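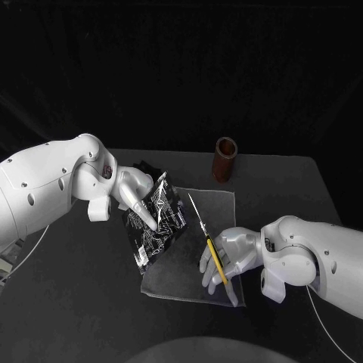
Keeping a two-arm bench cell going: what I do and what I skip

Most maintenance advice for these cells comes from people selling maintenance. The Wevlow checklist we got with ours has 17 items on it. I do maybe half, and the arms don't seem to mind.

Shell screws. Check them by hand, with a plain driver, arms powered down. Snug is enough. The Zisitz forum swears by threadlocker on every one, and I have yet to see a cover come off that wasn't left loose by the last person in there.

Cables. Worth your time. Look where the cable leaves the underside of the arm and move the joint slowly through its full travel. If it pulls tight anywhere, give it more slack. Spiral wrap looks tidy but stiffens the run, so I took ours off in August.

Fingers. Wipe with a damp lint-free cloth and let them dry. The Stoica cleaning spray left ours slick, and we dropped parts for two days. Read the label on anything that claims to "restore grip."

Bench surface. A dark, dull top is fine. Shiny packaging is what upsets the cameras – try turning the lamp before you touch any vision settings. Lay a thin cloth down for small parts so they don't skate.

Pointed tools. Run the first few pickups at low speed, and keep your own hands out. Always.

Recalibration. Nestberg says every 2,000 cycles. I do it when placement drifts by a width I can see, or after a knock. Maybe theirs is right for a heavier arm. Write down the old offsets first, on paper, because the backup file has let me down before.

Grease: leave sealed joints alone.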